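**How do I paper the back and sides of a display shelf?**

Go for it, it's such a fun job! Measure the back and the side separately, then cut each piece with a little extra to trim once it's up. I started in March with one shelf at our Gorkau shop and now I want to do all 15.

**Should the print match at the corner?**

It doesn't have to! Ours has an aluminum post where the two panels meet, so your eye gets a break there anyway. I'd much sooner have a whole big flower on show than a perfect match.
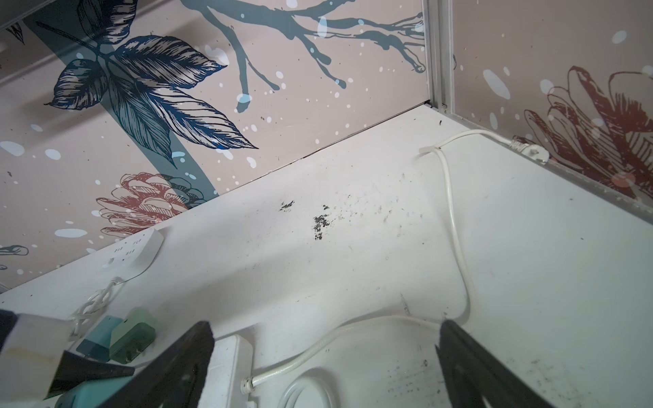
### Choosing a print

**Isn't a busy pattern too much?**

I love it with a plain white shelf. Navy leaves, teal branches, rust-red flowers and pale dots all sit on a soft pinkish beige — lots going on, but the background stays calm.

**How do I clean it?**

Dust with a dry cloth first. Check the roll label before you use water — some papers hate it.

**Can I get a sample?**

Yes, please do! Ask at the Erkis counter for up to 4 and tape them up for a few days.

Updated 7/21/19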